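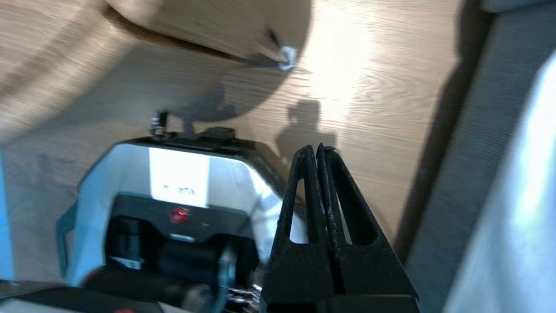

Vol. 57, No. 5

**Sivness to move recycling pickup to every other week**

26/11/2020

Households in Sivness will put their recycling out every other week starting in the new year, after the town board approved a new contract with the hauler Cakier on Tuesday night. Trash will still be collected weekly.

The change covers all streets inside the town line and the 44 homes on Thomas Road, which were added to the route in October. Residents there had been driving their cardboard and cans to the drop-off site on Astach Lane.

Public works director Lavanya Reddy told the board that the old contract had become hard to keep. Cakier had asked for a higher rate for weekly pickup, and the town's share of the cost would have gone up by roughly 57 percent. Under the new deal the rate stays where it is for 2 years.

"Most people on my street don't fill the bin in a week," Reddy said. "The ones who do can ask for a second bin, and we won't charge for it."

Second bins can be requested by phone or at the town office window. Reddy said they would go out in the order the requests come in.

Board member Tiburcio Rosales cast the only vote against the contract. He said the town should have asked for bids from other haulers before signing, and that larger families would end up with boxes piled in the garage – or in the trash.

"I'm not against saving money," Rosales said. "I wanted to see another price on paper first."

Glass is still accepted, but it has to be rinsed and the lids taken off. Plastic bags, foam trays and garden hoses are not accepted and will be left at the curb with a tag. Pizza boxes can go in if the greasy part is torn away.

The town will be split into an east side and a west side, with Mill Street as the dividing line. The east side goes first. A printed calendar will be mailed with the December water bill, and extra copies will be kept at the library and the town office.

The drop-off site on Astach Lane stays open on Saturday mornings. The board did not discuss yard waste, which is under a separate contract – that one runs out in the spring.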